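Trabajo de fin de módulo: el equilibrio ácido en una bebida larga de té frío
Junio de 2019

2. Materiales y método

Partimos de la receta de Mamari, que lleva té negro, jarabe simple y zumo de limón. El jarabe se preparó a partes iguales de azúcar y agua. El té se infusionó ocho minutos, se coló y se guardó tapado en la nevera. Cada vaso llevó 40 ml de té concentrado y se completó con hielo y agua. Cambiamos solo la cantidad de limón. 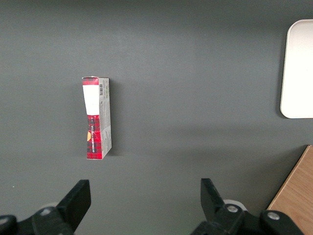 Figura 1. Caja de cartón sobre la mesa.

3. Resultados

La versión con menos limón resultó plana y demasiado dulce al final del vaso. La intermedia fue la preferida en siete de las catas. La más ácida gustaba en el primer sorbo, pero tapaba el té. El gasto total en ingredientes quedó anotado en 863, en la moneda de la hoja de compras de Drustport.

El hielo influyó más de lo previsto. Con hielo picado, la bebida se aguaba antes de terminar la cata y las notas bajaban. 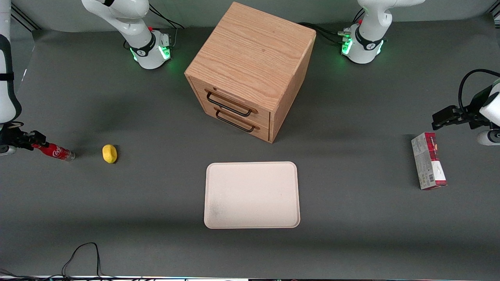 Sudheer Palaniappan: yo repetiría la prueba con el jarabe más denso, porque con el hielo picado no se puede saber si falla el limón o sobra agua.

Recogemos la observación. En septiembre repetiremos la serie con cubos grandes y jarabe de dos partes de azúcar por una de agua, y añadiremos la variante con ron de la receta Ulau.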